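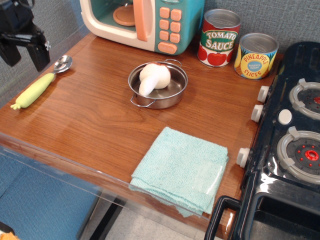 이번 달 창고 소식: 에나멜 법랑과 낡은 양철통이 한가득 들어왔어요

지난 호에서 살짝 예고했던 스카스티츠(Skastitz) 물건들이 드디어 다 풀렸습니다! 상자를 열고 신문지를 벗기는 데만 꼬박 이틀이 걸렸는데, 그 이틀이 올해 들어 가장 즐거운 시간이었어요. 문 닫은 철물점 다락에 있던 재고라서 한 번도 팔린 적 없는 물건이 꽤 섞여 있고, 손잡이에 가격표 실이 그대로 묶여 있는 것도 나왔습니다.

가장 먼저 보여드리고 싶은 건 법랑 주전자와 우유통입니다. 크림색 바탕에 초록 테두리를 두른 것이 제일 많고, 남색 물방울무늬가 몇 점, 그리고 저희도 처음 보는 탁한 분홍색이 딱 한 점 있어요. 법랑은 이가 나간 자리를 꼭 보셔야 합니다. 바깥쪽 굽이나 뚜껑 가장자리가 조금 벗겨진 건 오래 쓴 물건의 멋이라고 생각하셔도 되지만, 안쪽 바닥이 벗겨져 녹이 올라온 건 음식용으로는 권하지 않아요. 그런 물건에는 꼬리표에 '장식용'이라고 적어 두었고 값도 그만큼 내렸습니다. 말린 꽃을 꽂거나 나무 주걱을 세워 두기에 정말 예뻐요.

양철통 이야기도 해야겠죠. 비스킷통, 홍차통, 단추통, 용도를 도무지 알 수 없는 납작한 통까지 모두 35점입니다. 저는 뚜껑 안쪽을 들여다보는 버릇이 있는데요, 이번에는 연필로 적은 잼 만드는 법이 나왔어요(설탕 양이 어마어마합니다). 이 통은 판매하지 않고 계산대 옆에 두었으니 오시면 꼭 열어 보세요. 양철통 값은 작은 단추통이 3,000원부터 시작합니다. 처음 모으는 분이라면 같은 색으로만 서너 점 골라 보시는 것도 재미있어요. 크기가 제각각이어도 선반에 올리면 희한하게 잘 어울립니다.

관리법을 물어보시는 분이 많아 조금 적어 둡니다. 양철통은 물에 담그지 마시고, 살짝 짠 면 수건으로 닦은 다음 바로 마른 수건으로 한 번 더 닦아 주세요. 인쇄된 그림 위에는 세제나 철수세미를 절대 쓰시면 안 됩니다. 뚜껑이 빡빡하면 테두리 안쪽에 양초를 가볍게 문질러 보세요. 한결 부드럽게 열려요. 법랑은 미지근한 물에 베이킹소다를 풀어 하룻밤 두면 차 얼룩이 꽤 빠집니다. 뜨거운 주전자에 찬물을 붓는 것만은 참아 주시고요. 멀쩡하던 표면에 금이 가는 건 대부분 그럴 때입니다.

안쪽 방 진열도 바꿨어요. 머스틀로(Mustlow) 유리 선반을 창가로 옮겼더니 오후 네 시쯤 호박색 유리잔에 빛이 들어오는데, 그 시간에 오시는 분들은 다들 한 번씩 걸음을 멈추시더라고요. 원래 선반이 있던 벽에는 재봉틀 서랍과 활자 상자를 모아 두었습니다. 활자 상자는 칸이 온전한 것과 몇 칸 빠진 것을 나누어 놓았으니 천천히 살펴보세요. 골무나 작은 조개껍데기를 넣어 벽에 거는 분도 계시고, 귀걸이 정리함으로 쓰신다는 분도 계셨어요.

아칸다(Akanda) 벽시계를 기다리시던 분들께는 좋은 소식과 아쉬운 소식이 하나씩 있습니다. 수리를 맡겼던 두 점이 돌아와서 지금 가게에서 씩씩하게 가고 있어요! 다만 종소리가 나는 큰 시계는 태엽 부품을 아직 못 구해서 12월은 되어야 할 것 같습니다. 예약하신 순서는 그대로 지키고 있으니 걱정 마세요.

그리고 갈룸(Galum) 벼룩장터에 올해도 나갑니다. 저희 자리는 185번, 작년보다 입구에서 조금 더 들어가면 나오는 느티나무 아래예요. 오전 여덟 시에 천막을 여는데, 좋은 레이스와 단추는 아무래도 아침에 먼저 나가는 편입니다. 현금과 계좌이체 모두 됩니다. 부피가 큰 가구는 장터에 가져가지 않으니 의자나 서랍장을 보고 싶으시면 가게로 와 주세요. 집에 남는 에코백이나 신문지가 있으면 들고 오셔도 좋아요. 그릇 포장에 요긴하게 쓰겠습니다.

마지막으로, 찾고 계신 물건이 있으면 이 소식지에 답장으로 남겨 주세요. 지난번에 어릴 적 할머니 댁에서 쓰던 것과 같은 무늬의 찬합을 찾는다고 적어 주신 분이 계셨는데, 이번 상자에서 뚜껑 무늬가 똑같은 것이 나왔거든요. 따로 빼 두고 연락드렸습니다. 무늬나 색, 대강의 크기를 적어 주시면 찾기가 훨씬 수월하고, 옛날 사진 한 장이 있으면 더 좋습니다. 다음 호에는 손수건과 식탁보 상자를 풀 예정이에요. 지금 다림질이 한창입니다!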